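Medville Residents' Association
Minutes of the ordinary meeting held in the hall on June 28, 2024, 7.30 pm

Chair: Roel Baert
Apologies were received from two members and noted.

1. Minutes of the May meeting
Agreed as a true record, with one correction. Under item 4, "Jorico Lane" should read "Jorico Street". The chair signed the corrected copy.

2. Matters arising
The missing bin at the Panelley Road bus stop has been replaced. The dropped kerb outside the surgery is still waiting for a date from the council. The secretary will write again.

The request for a later closing time at the hall was put to the landlord, who said no. Two members asked whether this could be looked at again before winter. It was agreed to leave it until the lease is discussed in item 5.

3. Money
The balance in the current account is £2000. Subscriptions are in from 121 households, which is down on last year. It was felt that the reminder slips went out too late and that some streets did not get them at all. Next year's slips will go out with the spring newsletter.

A bill from Hanrahan for work on the hall gutters was passed for payment. The back gutter still drips by the kitchen door and they will be asked to come back and look at it. The bill is to be paid in full in the meantime, as the drip was not part of the job quoted for.

4. Summer fair
The fair will go ahead on the green as planned. The school has offered its field if the ground is too soft. Stallholders will set up from nine and cars must be off the grass by half past ten.

There was a long discussion about the price of a pitch. Some members wanted to keep it at £5 and others thought it should go up to cover the hire of the toilets. A vote was taken and the price stays as it is. The toilets will be paid for out of general funds this year.

The textile stall will run again. Sheets, curtains, tablecloths and dress fabric are all welcome if clean. Donations can be left at the hall on weekday mornings. Cushions, pillows and duvets cannot be taken. Larger pieces should be folded and marked with their size, as buyers asked for this last time.
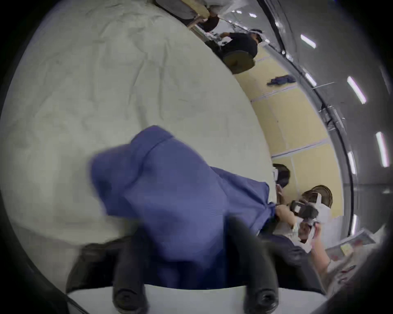 5. Hall lease
The lease has one year left to run. The landlord would like to know by the autumn if we mean to renew. The rent on offer is £800 a quarter, with the landlord to look after the roof and outside walls and the association to see to everything else.

Members asked who would pay if the boiler failed. On the present wording it would be the association. The chair will ask for this to be changed and will also raise the closing time. No decision until there is a reply in writing.

6. Panelley Road parking
Complaints have been received about vans parked across the footpath near the junction. A member who uses a wheelchair said she has to go into the road to get past. The secretary will report it and ask for bollards. Residents are asked to send in dates and times when it happens.

7. Any other business
The noticeboard key has gone missing. Anyone who has it should hand it in at the shop.

The hedge by the footbridge needs cutting back once nesting has finished.

The meeting closed at 9.10 pm. The next meeting will be after the fair, date to be put on the noticeboard.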